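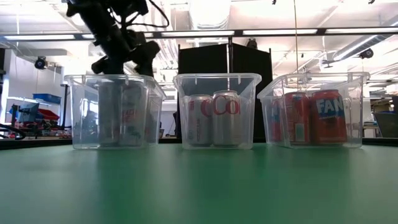 Hi all, quick update on the Durndale heat pump grant, Feb 25, 2026.

We've got 137 apartments signed up now, which I'm thrilled about (the goal was 200 by summer, so we're getting there!). Bergeron finished the wiring checks in the first 2 buildings and sent over their invoice, which I've attached. The Skukeck building is slower going. The panel there is older than the plans said, and I'm still waiting on a quote for the upgrade.
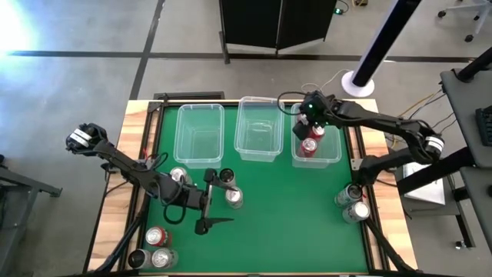

Once that comes in I'll know if we need to move money out of the outreach line. I'd rather not, but there's room. Mostico has 22 smart meters on back order and keeps telling me "around" the end of the month, so I'm calling them again tomorrow. Spending so far is a bit under plan. Full budget sheet to follow!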